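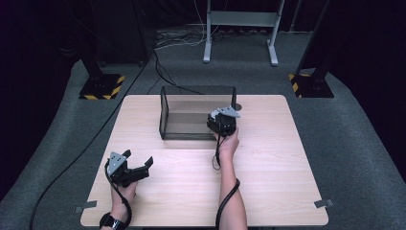

An open-topped container with thin black edges, on a pale wooden tabletop.

The Box on the Table

Farzad Safavi spent most of September looking for his keys. They were in a coat, or under the mail, or in the kitchen drawer with the batteries. By the end of the month he had bought a box for them, and he has been buying boxes since.

Safavi rents a two-room apartment above a dry cleaner on Lodhi Street. He owns 21 open-topped containers, and he is particular about them. No lids, because a lid gets something stacked on it and then the box is closed for good. Sides you can see through, if possible. Straight walls, so that two will sit next to each other without wasting the gap.

"I had wicker for years," he says. "You put a charger in wicker and it's gone."

The see-through kind with dark edges has been turning up in a lot of homes lately, on hall tables and desks and at the back of bathroom counters. Anjana Kanagaratnam sells them at Tilow, her housewares shop, where they share a wall with dish racks and shoe trays. She stocks two lines, Vustau and Trillatia. The Vustau is heavier and costs more. The Trillatia comes in five sizes and the middle one sells out first.

Her advice to customers is to take the box home and leave it empty for a few days. Put it where things already pile up, with its long side facing you, and see whether you can reach over it without knocking it. If it is in the way of your elbow, it will end up on the floor of a closet by spring. A plain table is a good place to try one out, since you can slide it back a few inches at a time until it stops bothering you.

She also tells people to measure. Shelf depth matters more than width, and a box that sticks out past a shelf gets bumped every time someone walks by. Customers bring in scraps of paper with numbers on them, and sometimes a length of string.

Safavi's own boxes are sorted by how often he opens his hand over them. Keys and wallet are by the door. Tape, scissors and stamps are on the desk. One on the bedroom shelf holds cables, each tied with a strip of cloth - he tried rubber bands and they dried out. He dusts the clear ones on Sundays with a dry paintbrush, working into the corners first.

He is less sure about the kitchen. A box on the counter picks up grease, and he has gone back to a drawer for the spatulas. The batteries are still in there too.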